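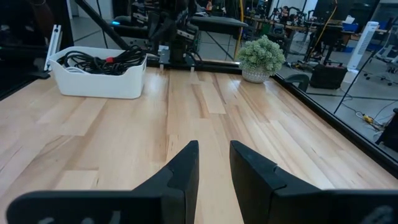

Oil or hardwax for a second hand butcher block top?

Asked by Ailbhe Hennessy, 18/04/2026

Picked up a benchtop for the laundry, colour is lovely but it's gone dry and a bit grey near the tap end. Husband says poly, I say oil. Will get splashed most days. Anything food safe needed if we only fold clothes on it?? Also how long before I can put stuff back on it.

2 answers

Skuneck
Oil. Sand first, with the grain, then thin coats – wipe off the extra after 30 minutes or it goes sticky. Dont need food safe for folding. Do the underside too.

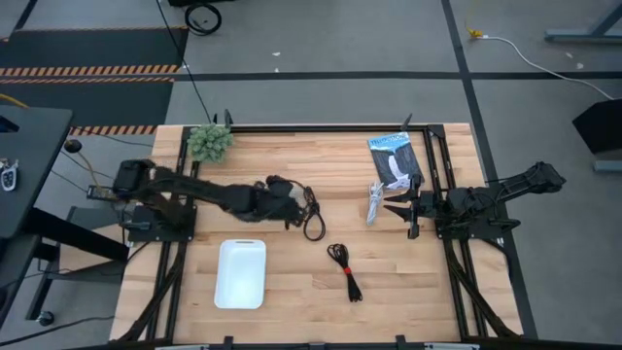 Úna Nic Giolla
Disagree re plain oil near a tap, you'll be redoing it by May. I used Plurwood hardwax on ours, two coats, left it 14 days before anything wet went near it. Check what's already on there first – drip of water, see if it beads. Light tops with lots of narrow strips like the one in my pic show every patch you miss, esp round the little knots, so work in good light and keep cords up off the wood while its curing. Rags outside flat to dry, they can catch fire in a bin. Poly is fine too but a pain to patch.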